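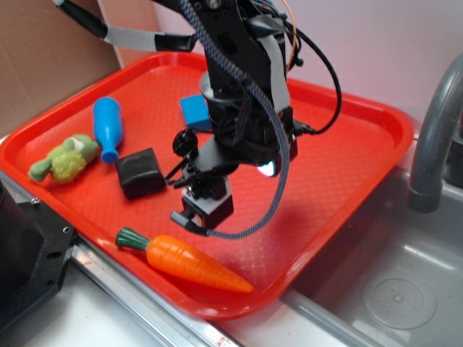 About Vestow

Small catering firm, big kitchen (well, bigger than the last one). We cook lunches for offices, schools, village halls, funerals, christenings, the odd wedding if you ask early. Hot food, cold food, proper puddings. Vans out by half ten most mornings.

Who we are

Vestow was started by Florante Rivera and Rekha Arumugam, who met on the early shift at a hospital canteen and spent a lot of it complaining about the soup. Florante does the menus and the ordering. Rekha does the money, the rotas and all the baking. Both of them wash up. There are 23 of us now, counting drivers and the Saturday lot.

First kitchen was a rented unit behind Tan, the tile shop on Urnov Road. One oven, one window, a door that stuck. Moved to the present place in April — same road, other end, much better parking. If your sat nav takes you to the tile shop, carry on past the roundabout and look for the green gate. They are very patient with our lost delivery drivers but please don't leave crates with them.

What we cook

Menu changes every three weeks. Always a meat dish, a fish dish, and two without either. Current favourites: chicken adobo with rice, lentil and tomato dal, leek and potato pie, smoked mackerel salad. Rekha's ginger sponge stays on all year, we tried taking it off once and got emails.

Bread comes in from Prillix, the bakery in the next village, delivered before six. Veg from the wholesale market, picked up by Florante himself as he doesn't like anyone else choosing the aubergines. Milk and eggs local. Rice in very large sacks.

Allergies

Tell us when you book, not on the day. Each meal that's been made seperately gets its own label with the person's name on. We do use nuts, sesame and gluten in the kitchen so can't promise anything is completely free of traces. If it's serious, ring and talk to Rekha before ordering. She'd much sooner have the phone call.

Regular customers

We send lunch to 55 sites in term time, fewer in August. Primary schools mostly, then offices, then a couple of day centres and a choir that eats like a rugby team. Some have been with us since the sticky door days. Thank you for that, and for the Christmas cards.

No long contracts. School orders are by the half term, offices by the week. Need to change numbers? By noon the day before please. After noon we'll try, but the shopping's done by then.

Trays, boxes and the rest of it

Hot boxes and serving dishes belong to us and need to come back. Driver collects next working day. A quick rinse is lovely, no need to scrub — everything goes through our machine anyway. Lost lids are charged at cost. Serving spoons too, we buy an unbeleivable number of serving spoons.

Working here

Usually looking for drivers, sometimes a kitchen assistant. Early starts, early finishes, home by three most days. Lunch is included and you can take leftovers. Clean licence for driving jobs, food hygiene certificate helps but we'll put you through it if you haven't got one. Email a few lines about yourself, doesn't need to be a fancy CV.

Getting in touch

Phone is best before nine or after two. In between we're plating up and it'll go to the answerphone. For parties and one-off events use the enquiry form and put the date, the number of people and whether there's an oven at the venue. Florante reads them in the evening and replies the next day.

Page last updated September 20, 2024. Autumn menu to follow when Rekha's finished typing it.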